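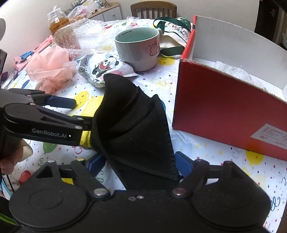
Perguntas frequentes — Caixas de presente e troca de lembrancinhas

Recebemos tantas mensagens desde a última troca que resolvemos juntar tudo numa página só. Se a sua dúvida não estiver por aqui, escreva para a gente, adoramos responder!

O que é a troca Dakley?

É uma troca de caixas entre pessoas que gostam de montar presentes com coisinhas do dia a dia: uma caneca, um pacotinho de petisco, uma sacola de pano, uma esponja de banho. Cada participante monta uma caixa e recebe outra, de alguém que não conhece. Começamos com um grupo pequeno de amigos e na edição de março já foram 561 caixas. Ficamos felizes demais!

Preciso comprar tudo novo?

Os itens de higiene e de comer, sim, sempre novos e fechados. O resto pode ser artesanal ou aquele achado de feira que você guardou sem saber para quem. Só pedimos que esteja limpo e inteiro.

Quantas coisas devo colocar?

O mínimo são 4 itens. Muita gente se empolga e passa disso (a gente entende!), mas confira se a tampa ainda fecha sem forçar.

Como embalo uma caneca de cerâmica?

Plástico bolha por fora, com duas voltas completas, e um pedaço amassado por dentro. A alça é a parte que mais sofre no caminho e merece um reforço só dela. Depois de fechar, balance a caixa de leve: se alguma coisa bater, falta recheio. Um pano dobrado também protege muito bem e ainda vira presente — a Bok-nam Wang mandou uma caneca enrolada em três panos de prato bordados e chegou perfeita.

Posso mandar potes com líquido?

Pode, até 600 ml, com a tampa bem rosqueada e dentro de um saco plástico separado. Deixe o pote em pé e longe das coisas de tecido. Vidro, por enquanto, não aceitamos.

Como dobro a sacola de pano para ocupar pouco espaço?

Dobre as alças para dentro, depois a sacola ao meio no comprimento, e vá enrolando a partir do fundo. Fica um rolinho que cabe em qualquer canto. Se a estampa for bonita, deixe para fora, dá um efeito lindo quando a pessoa abre.

E a esponja de banho, pode apertar?

Pode, só não coloque nada pesado em cima. As de malha costumam recuperar a forma depois de uma boa sacudida.

Precisa de papel de presente?

Não precisa! Caixa colorida já faz festa sozinha. Se você quiser caprichar, um bilhetinho escrito à mão vale mais que qualquer laço.

Onde deixo a caixa pronta?

No balcão da papelaria Hindow ou na loja Nasr, sempre no horário comercial. A etiqueta vai numa das laterais, nunca sobre a emenda da tampa. As caixas dos dois pontos seguem juntas para a triagem.

Até quando posso me inscrever para a edição de fim de ano?

Até 22 de novembro de 2019, ou antes, se as 100 vagas acabarem. A lista de espera existe e anda bastante.

Algo chegou quebrado. E agora?

Mande uma foto da caixa aberta e outra do item para o Byung-chul Chae, que cuida das reposições. Guarde a embalagem até ele responder.

Posso abrir a minha caixa com as crianças?

Deve! Estenda uma toalha de festa na mesa, espalhe tudo e deixe cada um pegar uma coisa por vez. Depois conte para a gente como foi, o mural de relatos está aberto na página da troca.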